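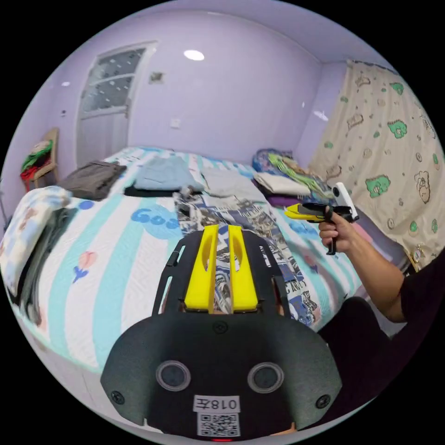 Getting quilts and sheets clean without wrecking them

Quick list, typing this between loads.

Sheets once a week. Quilts every couple months, more if the dog sleeps on them. Cold water for anything with printed lettering, hot fades it fast.

Half the detergent it says on the cap. Really. Stiff quilt = too much soap.

Don't fold clothes on the bed and then leave them there. Guilty. Fold, put away, then make the bed.

Dryer on low, two clean tennis balls in with it. Stop it halfway and flip the quilt over or the middle stays damp.

Yellow spots: baking soda paste, 7 minutes, rinse. Iona Rankin swears by lemon juice but it bleached a stripe on mine so no.

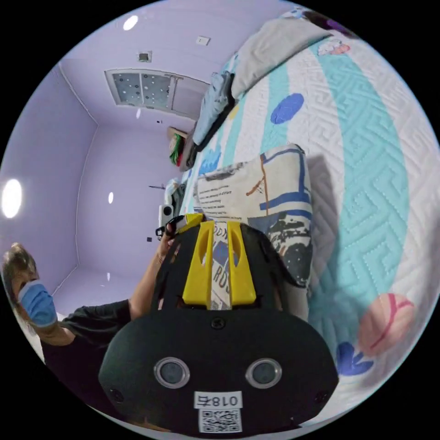 PILLOWS

Check the tag first. Most polyester ones can be washed, foam can't go in the machine ever.

Two at a time so the drum dosen't bang around. Extra rinse.

Fold test: fold in half, let go. Doesnt spring back, time for a new one.

Cases inside out, zippers closed.

Dry all the way thru. Still lumpy? Another 20 on low, then squish it by hand.

Mattress pads next Friday if I get to it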